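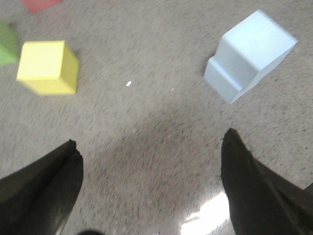

Murklow酸面包周末开放报名,今年多了一整张发酵蔬菜长桌

首页 > 美食 > 活动消息 > 发酵与烘焙

2015年2月9日

喜欢自己在家养酵种、腌菜、做康普茶的朋友有福了!Murklow食品合作社刚刚公布了本季酸面包周末的全部安排,报名从今天开始。去年只有面包,今年面包还在,旁边又添了一张发酵蔬菜长桌,从德式酸菜到萝卜块泡菜都可以现场动手做,做完装罐带回家。

活动一共开9场课,分上午和下午,每场都在合作社后面的大厨房里进行。报名名额总共60个,可以只选一场,也可以连着上两场,不过连上的朋友请记得吃午饭(合作社的豆子汤一碗4元,配自家黑麦面包,去年下午一点前就卖光了)。

面包部分由Brornora烘焙坊的师傅们带课。熟悉他们家的人都知道那款外皮烤得很深的乡村圆面包,切开有一股淡淡的酸奶香,放到第三天拿来烤着吃反而更好。这次他们会把店里用了很久的黑麦酵种分给每位学员,回家以后只要每周喂一次粉和水,放在冰箱里就能一直养下去。课上要讲的内容不少:怎么看酵种是不是到了最有劲的时候,含水量高的面团该怎么折叠,冬天厨房温度低的时候发酵时间要怎么拉长。去年有不少学员反映家里的烤箱温度上不去,面包底部总是发白,所以今年专门加了一场铸铁锅烤法,用普通的家用烤箱就能做。

蔬菜部分是全新的,也是编辑部最期待的!Khaemba农场会送来刚出窖的卷心菜、胡萝卜和紫皮萝卜,都是一月里存下来的冬储菜,糖分高,很适合乳酸发酵。农场的人说,很多人以为泡菜一定要等秋天的新菜下来才能做,其实冬储菜水分少一些,揉盐的时候多揉一会儿,出来的口感更脆。现场会示范两种做法,一种是干盐揉搓,适合切丝的卷心菜;另一种是盐水浸泡,适合整块的萝卜和胡萝卜。香料桌上有葛缕子、芥菜籽、月桂叶、干辣椒和新鲜的姜,怎么搭配全凭自己喜欢。

饮料爱好者也没有被落下。Unus茶饮小作坊会在两天的下午开放试喝,带来四种口味的康普茶,其中姜汁苹果和洛神花两款是第一次拿出来给大家尝。喜欢的话可以当场领一片菌膜回家,自备带盖的玻璃罐即可,罐口宽一点比较好放。

合作社还顺便宣布了一个好消息:厨房翻新基金已经筹到3,000元,新的石板烤炉可以订货了。如果一切顺利,这座烤炉会赶在下一季课程之前装好,到时候学员们就能自己把面包送进去。厨房里那台老和面机暂时还会留着,虽然声音大得吓人,但是力气真的很足,做贝果面团全靠它。

两天里,大厨房门口照例设一个交换角。家里多出来的酵种、开菲尔菌粒、自制味噌、果酱、腌柠檬,都可以贴上标签拿来换。标签上请写清楚制作月份和主要原料,含坚果、奶类或小麦的请用大字标出来。去年有人用一罐陈年的糙米味噌换到了一整条肉桂葡萄干面包,两边都高兴得不得了。没有东西可以换也欢迎过来看看,跟各家聊聊做法,常常比看食谱学得还快。

报名的朋友请带围裙、一条干净的厨房毛巾,以及两个容量在一升左右的玻璃罐(上蔬菜课用)。面粉、盐、香料和蔬菜都包含在课程费用里。十岁以上的孩子可以由家长陪同参加,家长和孩子各占一个名额。头发长的请扎起来,戒指和手表最好留在家里,揉盐的时候很容易卡进菜丝。

报名表在合作社收银台领取,填好交回即可,也可以打电话给前台留位。蔬菜课的场次不多,想学泡菜的请早一点来,满了以后会开候补名单,有人退出就按顺序通知。

如果这次实在赶不上,可以先从最简单的盐水萝卜开始练手:萝卜切成拇指粗的条,塞进罐子,倒入放凉的淡盐水,没过萝卜,压住别让它浮起来,盖子虚掩,放在阴凉处几天。每天打开闻一闻,酸味到了自己喜欢的程度就移进冰箱。夹在三明治里、切碎拌土豆沙拉都好吃,剩下的盐水还可以拿来调沙拉汁!

近期文章

冬天的黑麦面包为什么总是发不高
Khaemba农场冬储菜上架清单
四款适合配酸面包的软质奶酪
开菲尔菌粒的日常照料
Brornora的隔夜燕麦圆面包
用剩余酵种做松饼和薄脆饼干
腌柠檬:一罐可以吃半年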